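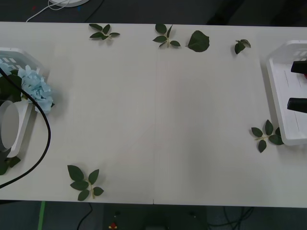 여럿이 함께하는 거룩한 독서에서 본문은 어느 정도 길이가 적당합니까?

열 절을 넘기지 않는 편이 좋습니다. 소리 내어 세 번 읽어도 듣는 이가 첫 구절을 기억할 수 있는 분량이면 충분하며, 시편이라면 한 편 전체보다 한 단락을 택하는 것이 알맞을 때가 많습니다.

트론다우(Trondau) 피정의 집에서 매주 저녁에 여는 공동 독서 모임에 대하여 문의가 이어지고 있어, 그동안 개별적으로 드린 답변을 이 지면에 정리합니다. 모임의 이름은 거룩한 독서, 라틴어로는 렉시오 디비나입니다. 성경의 짧은 대목을 천천히 읽고, 머무르고, 기도로 응답하는 오래된 방식이며, 수도원 전통에서 내려온 것이지만 본당이나 가정에서도 어려움 없이 할 수 있습니다.

먼저 밝혀 둘 점은 이 모임이 성경 공부와 다르다는 것입니다. 본문의 저술 시기나 지명, 원어의 뜻을 알아보는 일은 소중하고, 저희 집에서도 별도의 강좌를 두고 있습니다. 다만 독서 모임 시간에는 그러한 설명을 하지 않습니다. 해설이 필요한 분께는 모임이 끝난 뒤 서가에 비치된 주석서를 안내해 드립니다. 처음 오신 분들 가운데 이 점을 아쉬워하시는 경우가 있으나, 몇 차례 참석하신 뒤에는 대체로 의문을 거두십니다. 그렇지 않은 분도 계시며, 그런 분께는 강좌 쪽을 권해 드리고 있습니다.

본문의 선택에 대하여

본문은 한 달 전에 정하여 게시판에 붙입니다. 전례력을 따르는 것이 원칙이지만, 주일 복음이 길거나 비유가 여럿 겹치는 때에는 그 가운데 한 장면만을 취합니다. 지난 대림 시기에는 이 원칙을 지키지 않고 이사야서를 연이어 읽었는데, 참석자마다 기억하는 대목이 달라 서로의 나눔을 알아듣기 어려웠습니다. 연속 독서 자체에 문제가 있었다기보다 한 회 분량을 지나치게 넉넉히 잡은 것이 원인이었습니다.

시편 100편은 처음 시작하는 모임에 자주 권하는 본문입니다. 다섯 절로 짧고, 부르는 말과 응답하는 말이 분명하며, 누가 읽어도 호흡이 크게 어긋나지 않습니다. 시편 17편도 좋으나 탄원의 어조가 강하므로 서로 얼굴이 익은 뒤에 읽는 것이 낫겠습니다. 복음서에서는 예리코의 눈먼 이가 길가에서 외치는 대목을 여러 번 사용하였습니다. "내가 너에게 무엇을 해 주기를 바라느냐?"라는 물음에서 많은 분이 오래 머무르셨습니다.

번역본은 하나로 통일합니다. 각자 익숙한 번역을 가져오시면 둘째 독서에서 낱말이 달라져 주의가 흩어집니다. 저희는 인쇄한 종이를 나누어 드리고 있으며, 종이에는 본문 외에 아무것도 적지 않습니다. 제목도 넣지 않습니다. 소제목이 붙어 있으면 읽기 전에 이미 주제를 알고 있다고 여기게 됩니다. 글자 크기는 처음보다 두 단계 키웠습니다. 저녁 시간의 소성당 조명이 밝지 않은 까닭도 있고, 줄 사이가 넓어야 눈이 서두르지 않는다는 의견도 있었습니다.

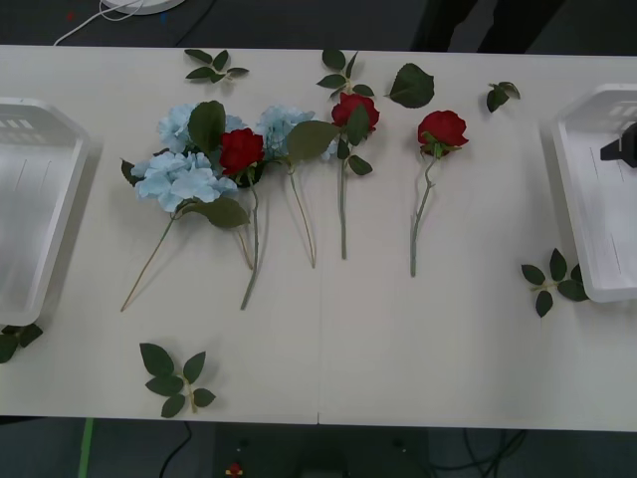 흰 탁자 위에 놓인 꽃줄기와 푸른 잎가지

진행의 순서에 대하여

옛 수도승들은 거룩한 독서를 네 단계의 사다리에 견주었습니다. 읽기, 묵상, 기도, 관상이 그것입니다. 저희 모임도 이 순서를 따르지만, 진행자가 단계의 이름을 소리 내어 알리지는 않습니다. "이제 관상의 시간입니다"라는 말을 듣고 관상에 들어갈 수 있는 사람은 드물 것입니다. 진행자는 다음에 할 일만 짧게 말합니다.

시작은 성호경과 짧은 침묵입니다. 성령을 청하는 기도를 바칠 수도 있으나 길게 하지 않습니다. 이어 첫째 독서자가 본문을 읽습니다. 이때 참석자는 종이를 보지 않고 듣기만 합니다. 독서가 끝나면 2분을 머무릅니다.

둘째 독서에서는 다른 목소리가 같은 본문을 읽습니다. 참석자는 종이를 보아도 좋고, 마음에 와닿는 낱말이나 구절이 있으면 속으로 되뇌입니다. 침묵은 5분입니다. 이후 원하는 사람은 그 낱말이나 구절만을 소리 내어 말합니다. 설명은 덧붙이지 않습니다. 같은 구절이 여러 번 나와도 무방하며, 아무도 말하지 않는 저녁도 있습니다.

셋째 독서 뒤에는 10분의 침묵을 둡니다. 본문이 나에게 무엇을 말하는지, 내가 하느님께 무엇을 말씀드리고 싶은지를 헤아리는 시간입니다. 이후의 나눔에서는 한 사람씩, 자신을 주어로 하여 짧게 이야기합니다. 다른 사람의 나눔에 답하거나 조언하지 않습니다. 이 규칙은 모임을 시작할 때마다 다시 읽어 드립니다. 오래 참석하신 분일수록 잊기 쉬운 규칙이기 때문입니다.

마침은 주님의 기도로 합니다. 기도 뒤에 공지 사항을 전하던 관행은 지난해부터 중단하였습니다. 필요한 공지는 문 옆에 적어 둡니다.

독서자에 대하여

독서자는 그날 오신 분 가운데 세 분께 부탁드립니다. 훈련된 목소리가 필요하지는 않습니다. 다만 미리 한 번 소리 내어 읽어 보시기를 청합니다. 고유 명사에서 멈칫하면 당사자가 당황하시고, 당황한 마음은 다음 절까지 이어집니다. 극적으로 읽지 않으셔도 됩니다. 등장인물마다 목소리를 달리하는 독서는 어린이 미사에서는 즐거운 일이지만 이 모임에는 어울리지 않습니다.

읽는 속도에 대해서는 여러 번 여쭈어 보시기에 적어 둡니다. 우리말로 400자 남짓 되는 본문을 평소대로 읽으면 금세 끝납니다. 마침표에서 숨을 한 번 온전히 쉬고, 쉼표에서는 숨을 멈추었다가 이어 가십시오. 읽는 분이 느리다고 여기는 속도가 듣는 분께는 알맞은 속도입니다.

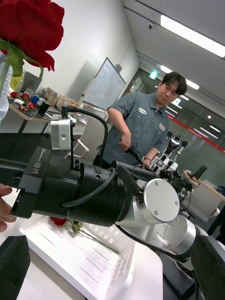 이라이스 비얄로보스(Iraís Villalobos)
트론다우 피정의 집 영성 프로그램 담당

이 글의 나머지는 담당자로서의 안내에 개인적인 소회를 더한 것임을 미리 말씀드립니다.

제가 거룩한 독서를 처음 접한 곳은 위스트브리지(Wistbridge)의 작은 수도원 손님방이었습니다. 8월이었고, 방에는 성경 한 권과 물병, 그리고 손님을 위한 안내문 한 장이 있었습니다. 안내문에는 식사 시간과 함께 "아침에 받은 구절을 저녁까지 간직하십시오"라는 문장이 있었습니다. 저는 그 문장을 과제로 이해하였습니다. 구절을 외우고, 식당으로 가는 복도에서 외우고, 정원에서도 외웠습니다. 저녁기도 때에는 구절이 이미 소리로만 남아 있었습니다.

사흘째 되는 날 손님 담당 수사님께 그 이야기를 드렸더니, 다음 날은 구절을 고르지 말고 읽기만 하라고 하셨습니다. 저는 그 말씀을 따랐고, 별다른 일은 일어나지 않았습니다. 돌아오는 열차 안에서 차창을 보다가 문득 첫날 아침의 본문 중 제가 고르지 않은 절이 떠올랐습니다. 그 절이 무엇이었는지는 여기에 적지 않겠습니다. 다만 이후로 저는 고르는 일과 받는 일이 다르다는 것을 염두에 두고 모임을 준비하게 되었습니다.

기록에 대해서도 한 가지 말씀드립니다. 저는 156쪽짜리 공책 한 권에 그날의 본문 장절과 머문 낱말만을 적어 왔습니다. 느낌이나 결심은 적지 않습니다. 예전에는 길게 적었으나, 적을 것을 찾느라 침묵의 끝부분을 잃는다는 것을 알게 되었습니다. 낱말만 적힌 쪽을 한 해 뒤에 넘겨 보면 같은 낱말이 뜻밖의 자리에서 되풀이되고 있습니다. 지난 공책에서는 '문'이라는 글자가 그러하였습니다.

물론 길게 쓰는 것이 도움이 되는 분도 계십니다. 글쓰기가 기도의 방식인 분께 짧게 쓰시라고 권할 이유는 없습니다. 모임 시간에는 필기를 삼가 주시기를 부탁드리는데, 이는 펜 소리가 소성당에서 생각보다 크게 들리는 까닭입니다. 끝난 뒤 회랑의 긴 의자에서 적으실 수 있도록 등을 켜 두고 있습니다.

침묵이 어려울 때

가장 많이 받는 문의는 분심에 관한 것입니다. 10분 동안 저녁 찬거리와 미루어 둔 전화를 생각하였다고 미안해하시는 분들이 계십니다. 분심은 물리쳐야 할 상대가 아니며, 알아차린 자리에서 본문의 낱말로 돌아오시면 됩니다. 한 번 돌아오는 것이나 열 번 돌아오는 것이나 기도로서는 차이가 없습니다.

졸음도 마찬가지입니다. 저녁 모임에 오시는 분들은 대개 하루 일을 마치고 오십니다. 잠이 드신 분은 깨우지 않습니다. 다만 다음 독서가 시작될 때 진행자가 자리에서 일어나므로, 의자 소리에 자연히 눈을 뜨시는 경우가 많습니다.

본문이 불편하게 들리는 날도 있습니다. 심판에 관한 말씀이나 저주가 담긴 시편을 읽고 나서 나눔 시간에 화가 났다고 하신 분이 계셨습니다. 그 나눔도 다른 나눔과 똑같이 받았고, 아무도 말을 보태지 않았습니다. 거룩한 독서가 언제나 위로로 끝나야 한다는 기대는 내려놓으셔도 좋겠습니다. 다만 불편함이 여러 날 이어지고 일상에 부담이 된다면 영적 동반자나 본당 신부님과 말씀을 나누시기 바랍니다. 모임의 나눔은 상담을 대신하지 못합니다.
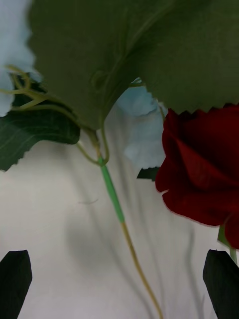 빌라즈 브림은 이 글의 초안을 읽고, 나눔에 응답하지 않는다는 규칙이 때로 지나치게 차갑게 느껴진다는 의견을 보내왔습니다. 러독(Ruddock)의 독서 모임에서는 어느 분이 상을 당한 이야기를 하신 뒤 곧바로 다음 사람으로 넘어간 저녁이 있었고, 그 침묵이 경청인지 외면인지 분간하기 어려웠다고 합니다. 러독에서는 그 후로 한 분의 나눔이 끝날 때마다 모두가 가볍게 고개를 숙이기로 하였으며, 말은 여전히 보태지 않는다고 하였습니다.

귀담아들을 의견이라고 생각합니다. 저희 모임에서도 고개를 숙이는 인사를 시험 삼아 해 보았습니다. 둥글게 앉은 자리에서는 자연스러웠으나, 소성당의 긴 의자에 나란히 앉은 날에는 누구를 향한 인사인지 분명하지 않았습니다. 현재는 진행자가 나눔과 나눔 사이에 숨을 두 번 쉴 만큼의 간격을 두는 것으로 대신하고 있습니다. 이 방식이 충분한지는 더 살펴보아야 하겠습니다. 슬픈 일을 나누신 분께는 모임이 끝난 뒤 따로 인사를 드리는 것이 당연한 도리이며, 규칙은 모임 시간 안에서만 적용됩니다.

러독의 또 다른 관행으로, 둘째 독서를 그 자리에서 가장 연세가 많은 분께 맡긴다는 것이 있습니다. 저희는 이를 따르지 않기로 하였습니다. 연세를 여쭙는 일이 번거롭기도 하거니와, 처음 오신 분이 뜻밖에 가장 연장자이신 경우에 부담을 드릴 수 있다는 우려가 있었습니다.

가정에서 하실 때

먼 곳에 계셔서 모임에 오시기 어려운 분들을 위하여 덧붙입니다. 가정에서는 두 사람만 있어도 충분하고, 혼자서도 가능합니다. 혼자 하실 때에도 첫 독서는 소리 내어 읽으시기를 권합니다. 자신의 목소리로 듣는 본문은 눈으로 훑는 본문과 속도가 다릅니다. 초를 켜는 것은 자유이며, 음악은 틀지 않으시는 편이 좋습니다.

어린 자녀와 함께하신다면 본문을 두세 절로 줄이고 침묵도 1분이면 족합니다. 스컬게이트(Skulgate)의 한 가정에서는 저녁 식탁에서 식사 전에 한 절만 읽고, 식사를 마친 뒤 같은 절을 다시 읽는다고 알려 주셨습니다. 그사이에는 평소처럼 대화하고 국을 더 뜨고 컵을 엎지르기도 한다고 하셨습니다. 두 번째로 읽을 때 아이가 앞서와 다른 낱말에 손을 드는 일이 많다고 합니다.

전화나 화상으로 하시는 경우에는 침묵의 길이를 미리 정해 두십시오. 화면 앞에서는 침묵이 길어지면 연결이 끊어졌는지 확인하려는 말이 나오게 됩니다. 정한 시간이 지나면 진행자가 작은 종을 울리는 방법이 무난하였습니다.

문의와 참석에 대하여

공동 독서 모임은 별도의 신청 없이 참석하실 수 있습니다. 세례를 받지 않으신 분도 오실 수 있으며, 나눔에 참여하지 않고 듣기만 하셔도 됩니다. 시작 시각에 소성당 문을 닫으므로 늦으신 분은 회랑에서 기다리셨다가 첫째 침묵이 끝난 뒤에 들어오시면 됩니다. 주차는 성모상 뒤편을 이용하시고, 정문 앞 자리는 거동이 불편하신 분들을 위하여 비워 두시기 바랍니다.

본당이나 단체에서 모임을 새로 시작하고자 하시는 경우, 본문 종이의 견본과 진행 순서를 적은 한 장짜리 안내를 사무실에서 받아 가실 수 있습니다. 2024년 2월부터는 글자 크기를 키운 판으로 바꾸어 배부합니다. 이전 판을 가지고 계신 곳에서는 셋째 침묵의 길이가 다르게 적혀 있으니 10분으로 고쳐 사용하시기 바랍니다.

사순 시기의 본문 목록은 재의 수요일 전에 게시판에 붙이겠습니다. 요나서를 읽자는 요청이 여러 차례 있었고, 2장의 기도를 두 번에 나누어 읽는 것으로 검토하고 있습니다.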